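**Grasp Data Collection, Progress Report 3**
Prepared for: Prarklow Program Office
Prepared by: Tradach Manipulation Group, Hutinton site
March 3, 2018

**1. Status**

Collection is on schedule. The dataset held 2187 usable grasp attempts at the close of the reporting period, against a plan of 2000. A further 157 attempts were logged and then rejected in review, for a total of 2344 recorded. Rejections fall under two headings: missing gripper state in the log, and image timestamps that drifted too far from the arm's joint log. The second problem accounts for most of them and is covered in section 3.

**2. Setup and procedure**

The cell is unchanged from Report 2. The KUKA arm works over a sloped-wall metal bin clamped at the table. Objects are placed by hand at the start of a session and are then left to the arm. The bin walls return most dropped items to the flat floor, so the operator steps in only when an item leaves the bin or settles where the arm cannot reach it.
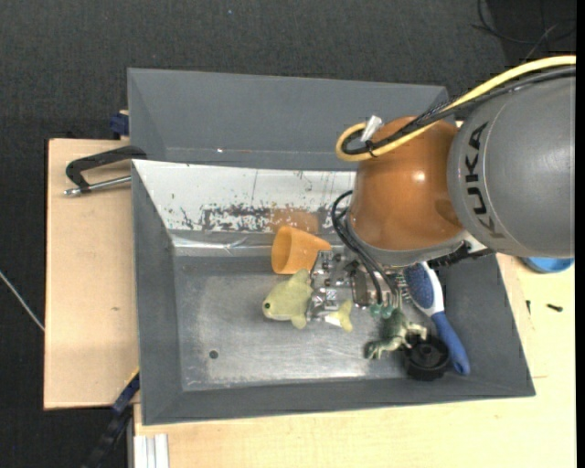
Each attempt is stored as one record: an image before the approach, the commanded gripper pose, the joint log, an image after the lift, and a success label. The label is computed by comparing the two images. An operator reviews a sample of labels from every session. Disagreements are corrected by hand and kept in a separate table, so that the error rate of the automatic label can be reported at the end of the phase.

The object set mixes soft toys, rigid toys, cups and hand tools. Plush items remain the easiest class. Pliers are the hardest, mainly when the jaws and handles lie flat and another object rests against them. We do not separate such pairs by hand. The learning system will need examples of contact between objects, including failed ones.

**3. Problems in this period**

Timestamp drift. The image host and the arm controller keep separate clocks. Over a long session the offset grew past the limit set in the data plan. Both machines now synchronize at the start of each block of 500 attempts. No record has been rejected for drift after the change.

Reflections. The panel on the far wall of the bin mirrors objects placed close to it, and the automatic label sometimes treats a reflection as a second object.
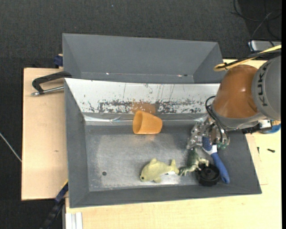
A mask covering the far wall was added to the label code. It removes most of the false readings. Its cost is that an item leaning high on that wall may be missed, and those records are flagged for review. Replacing the panel with a matte one is the better fix. Stüber has been asked for a quote.

**4. Model training**

A first grasp model was trained on the records available at mid-period. It ranks candidate poses better than the scripted sampler on held-out data, but it has not been run on the arm. Roughly 3 hours of arm time are needed for that test.

**5. Plan for April**

- Run the first model on the arm and log its attempts under a separate tag.
- Install the matte panel if the quote is approved.
- Increase the share of tools in the object set.
- Deliver the label error table with the next report.

**6. Request**

Approval is requested for the panel purchase under the existing equipment line. No change to the total budget is needed.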